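Verkby Home Repair Records: Data Card

Summary

Verkby is a collection of written records on small repairs and fittings in the home. It covers kitchens, bathrooms, hallways and utility rooms, with a focus on jobs that a householder can finish in a day. The collection is maintained by Halima Omoregie and Danjuma Lawal at Teuber.

Contents

The current release holds 223 records. Of these, 137 concern kitchens and the remainder are divided among the other rooms. Each record has a title, a room, a list of materials, a list of tools, the steps taken and a free-text comment. Comments were left in the writer's own words, apart from corrected spelling.

Fields

room: one of kitchen, bathroom, hallway, utility
job: short name of the repair, such as "replace drawer runner" or "reseal sink edge"
materials: items used up during the job
tools: items that remain after the job
steps: plain text, one step per line
comment: optional

Adhesives, sealants and fillers are listed under materials. The applicator is listed under tools, even where it was bought for a single job.
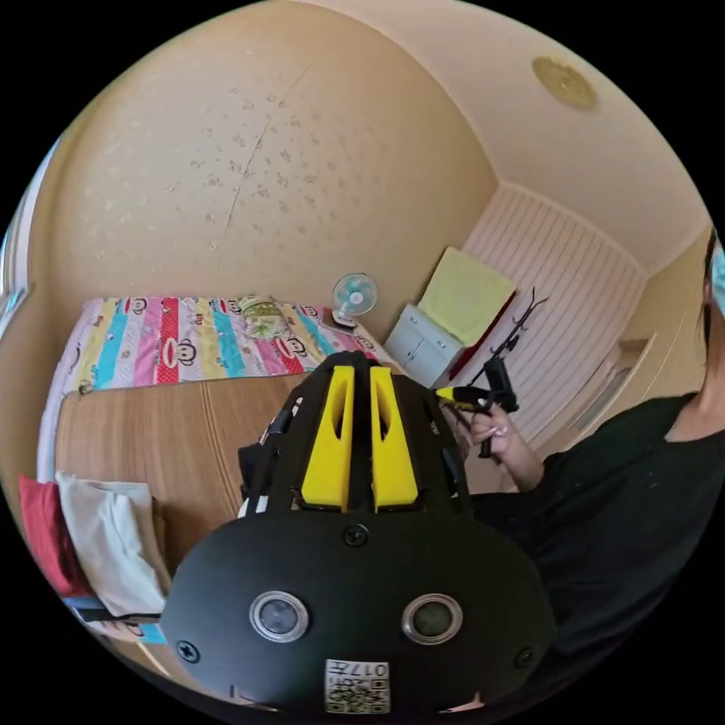

Hot glue gun with a yellow nozzle section.

Collection

Records were submitted through the Joltus form between March and August. Contributors were asked to write up the job on the day it was finished. Records with no steps were returned to the contributor, and those not completed within the period were withdrawn. Measurements were converted to inches where the contributor gave another unit – the original value is kept in the comment field.

Known limitations

Rented homes are poorly represented. Bathroom records lean heavily toward sealing and tiling, and there is little on ventilation. Costs were not requested and should not be inferred from the materials list. Record 202 describes two separate jobs and will be split in the next release.

Work on gas lines and fixed wiring is outside the scope of the collection.

Use

The records may be used for teaching, writing and search tools. They are not a substitute for local building codes or for the instructions supplied with a product. Users who republish more than 200 records are asked to name the collection and the release.

Corrections

Corrections should be sent through the Zolo tracker, quoting the record number and the field concerned. Accepted changes are listed in the file changes.txt.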